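Tidying is the wrong benchmark, and we keep using it

Brornau, June 2022

The claim that household robots are a few years off usually rests on a demonstration of one chore, performed in one room, by a machine bolted down within reach of everything it needs. I have no quarrel with the engineering. My quarrel is with the word "chore".

Take clearing a desk. Picking up a pen is a grasping problem, and grasping is in decent shape. A fixed arm with a two-day tune-up will manage 500 picks of a known rigid part and drop very few. Put a cloth in the workspace and the numbers change. In our March trials at Nillonness the arm folded a tea towel acceptably in 38 of 200 attempts, and "acceptably" was generous.

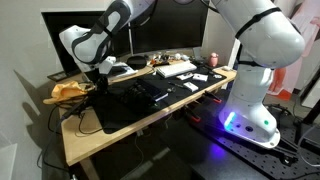

Cables are worse than cloth. They have no stable shape, they snag, and one end is generally attached to something you would prefer not to pull onto the floor. A person sorts this out by feel and rarely notices doing it. A controller needs a model of the cable, or enough data to get by without one, and at present we have neither at a price a household would pay.

The shop floor is a fairer test. Kerekes runs a packing cell for 8 hours between interventions, with fixtures, constant lighting and parts that arrive the same way up. Most of that reliability was bought with the fixtures. Homes don't have them, and few people would live in one that did.

I would fund cloth and cable handling ahead of another mobile base, and I would ask every vendor for the failure count along with the video.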